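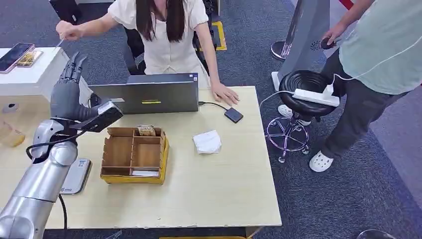
FOR IMMEDIATE RELEASE

Foleta Opens Furnished Workroom in Gusport for Small Offices and Home Studios

GUSPORT. Foleta, a maker of tables, desk storage and floor coverings for small workplaces, announced today the opening of a furnished workroom in the Nenance Building in downtown Gusport. The room gives customers a place to sit down and work with the company's products before they order. It will open to the public in October, with hours from 9 a.m. to 5 p.m.

The workroom covers 2,255 square feet on the ground floor of the Nenance Building. Foleta has furnished it with light wooden tables, black chairs and a selection of desk organizers. Customers may bring a laptop and use a table for as long as they wish during opening hours. Power outlets and wireless internet service are provided free of charge.

"People buy a table after standing beside it for five minutes, and then they spend eight hours a day at it," the company said in a statement. "We would like them to do some of their own work on it first."

The opening also marks the first public showing of Foleta's wooden compartment organizer. The organizer is built from thin, light-brown panels that divide it into rectangular cells, and it rests on a yellow base tray. It is meant for the middle of a shared table, where small packages, slips of paper and similar items tend to collect. The tray lifts away from the panels for cleaning. Foleta will offer the organizer in 15 layouts, including one with a deeper back row for items that need to stand upright.
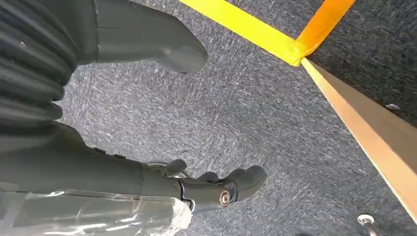 Flooring for the workroom comes from the company's Avram carpet line. Avram is a low-pile carpet in a flecked gray, with charcoal and slate blue fibers and lighter, whitish ones mixed among them. Foleta chose it for rooms where chairs are moved often and where people pass through in outdoor shoes. The short pile allows a chair to be pulled back from a table without catching, and the mixed colors are intended to make everyday lint and dust less noticeable between cleanings.

Avram was put through a year of daily use at the company's own offices before it was added to the catalog. Staff vacuumed the floor each evening and kept a written record of stains, worn areas and loose edges. As a result of that record, Foleta changed the backing and now recommends a wider border strip at doorways. Both changes are included in the carpet sold to customers.

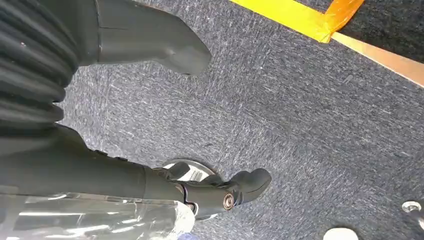 Foleta Press Bulletin, No. 621, page 2

Carpet orders may be placed at the workroom or through any Foleta dealer. Customers are asked to bring the length and width of the room, along with the position of doors and any built-in furniture. A sample may be borrowed for two weeks and viewed at home in daylight and under lamps. Delivery within Gusport is included in the price of a full-room order. Fitting is charged separately and can be arranged at the time of purchase.

The company expects to welcome up to 1,000 visitors during the first month. No appointment is needed to use the tables. Groups of six or more are asked to call ahead so that seating can be arranged together. Schools and nonprofit organizations may reserve part of the room in the morning at no cost.

The Nenance Building entrance is step-free, and tables are available at two heights. Visitor parking is located behind the building.

About Foleta

Foleta designs and sells furniture, storage and flooring for small offices, studios and shared workrooms. Its products are available through dealers and at the company's workroom in Gusport.

Media Contact

Foleta Press Office
Nenance Building, Ground Floor
Gusport

Product sheets for the compartment organizer and the Avram carpet line are available from the press office on request.

###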